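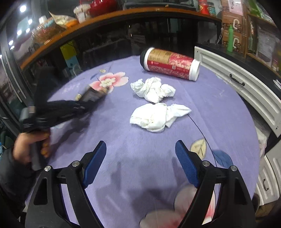
Promotion and relegation for amateurs – speaker notes
Greer Buchanan, Ralham Sports Forum, Aug 31, 2026

Opening

Hi everybody, thanks for sticking around after lunch. I'm Greer, I've run the fixture list for the Clistwood league for longer than I'd like to say out loud, and I want to talk about going up and going down. (Pause. Ask who's been relegated. Hands up, no shame!)

I played left back for Reddy Athletic the year we went down on goal difference. We lost the last game 4–0 and I was at fault for two of them. So I've got feelings about this subject, and you should know that before I start waving numbers at you.

Where we started

We have 53 teams in four divisions. Until three seasons back it was two up, two down, every division, and that was the whole rulebook. It sounds fair and mostly it was. The trouble was March. By then half the teams in Division Two couldn't go anywhere, and that's when the phone starts ringing – we can only get nine, can we move it, can we just give them the points.

Go slow here. Anyone who does fixtures will be nodding.

What we changed

We added a playoff. Third from bottom plays third from top of the division below, one match, neutral field, extra time and then penalties. The idea came from Velimir Lazarević, who coaches Wuvosine and had been on at me about it for years. I said no twice. He still brings that up.

The first playoff day drew 925 people. For us that's enormous – we ran out of parking and then we ran out of hot dogs. Last season it was 1,694, and I had to borrow a second set of bleachers from the high school.

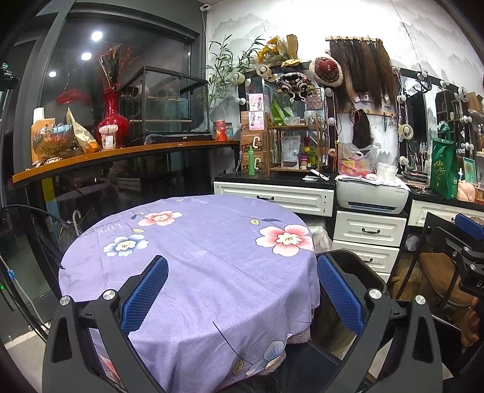 What went wrong

Plenty. Our first year I scheduled a playoff on the same morning as a cup semifinal with one of the same teams in it. My mistake, and I heard about it in the parking lot.

Travel is the bigger one. A team that comes up from Division Four can end up with twice the driving, and a couple of them have asked to stay down. We let one do it. I'm still not sure that was right, and I'd love to hear what your leagues do.

(If short on time, skip to questions. If not, tell the story about the penalty shootout and the sprinklers.)

Questions

Leave ten minutes. Somebody will ask about under-16s, and the answer is no playoffs for them yet. Rule sheets are by the door, so grab one on your way out.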